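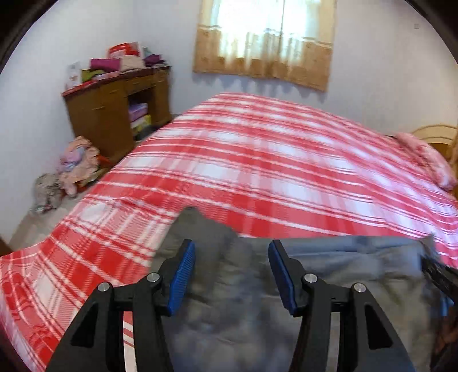 Tips for a Hand-Held Gripper You Build at Home

Posted Tuesday, August 18, 2020 in Workshop Tips

These notes cover the second version of our hand-held gripper, the one with parallel linkages. The first version pinched cloth well but twisted under load. If you are working from the Trosby drawings, most of this applies to you as well.

Pivot pins

Ream the holes by hand after drilling. A pin should drop through the bar under its own weight and stop at the head. If you have to push it, the finger will stick halfway through its travel and you will blame the spring.

Put one drop of light oil on each pin. Wipe off whatever comes out the other side, or it will end up on the cloth.

Do not tighten the inner pins first. Fit all 4 loosely, open and close the jaws, then snug them up from the outside in.

Arms

Recesses in the outer arms save weight, and your wrist will notice by the end of an hour. Keep the inside corners rounded. Our first pair had sharp corners and one cracked there in June.

Pads

Use a textured pad on each jaw. Smooth rubber slides on shiny fabric. Glue the pads with contact cement — both faces, wait until tacky, then press — and leave them clamped overnight. Cheap double-sided tape lets go as soon as the shop warms up.

Check that the pads meet along their full length. Close the jaws on a strip of paper and pull. If it swings out to one side, shim the loose end.

We buy pad sheet from Livov. Vernon sells a softer one that grips better but sheds.

Practicing on clothes

Work over a bed. The height is comfortable, a dropped gripper comes to no harm, and a patterned sheet makes it easy to see the edge of a plain garment.

Start with a raised fold or corner. Flat cloth is much harder, and you will end up picking up the sheet too. Come in with the jaws open and one on each side of the fold.
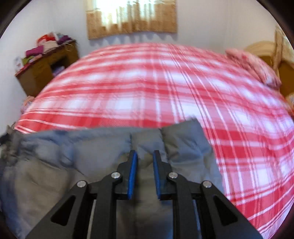
Jaws open over a gray garment, with a raised flap to the right.

Close slowly and lift a few inches before you move sideways. For slippery fabric, take a deeper bite.

Upkeep

Clean the pads with a damp cloth and a little dish soap. Lint fills the texture quickly, especially from fleece. Skip the solvent.

We logged 3000 open-and-close cycles on one set of pins before there was any play worth fixing. The part number for replacements in the Massawe catalog is 109. Order 2 packs, as they tend to run out.

Store the gripper with the jaws open. Pads left pressed together take a set.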